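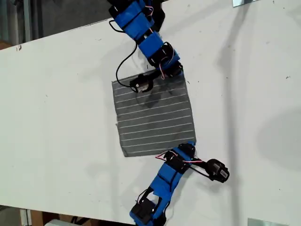

How do you wash a Pultero linen dish towel without wrecking it? Cold water, a little plain detergent, and skip the fabric softener completely, it coats the fibers and then they stop soaking anything up.

Saturday, March 2, 2019
By the Osden shop desk

I've had five of the Pultero towels going in my own kitchen since October and I'm a bit in love with them! They come in two sizes, the regular and the long one (the long one is great over a bowl of rising dough). They feel stiff at first, almost like a paper bag, but give them five washes and they go lovely and soft.

Colors are Stalham, a dusty green, and Chin, more of an oatmeal. I keep reaching for Stalham because it hides tea stains better.

Each one has a hanging loop in the corner, sewn down twice, and I've yanked on mine plenty. Line dry if you can. I've put them in the dryer on low and they shrank a tiny bit the first time, then stayed put.

Sold in packs of two, same color only, sorry! If you want one of each, send us a note with your order and we'll see what's loose in the stockroom.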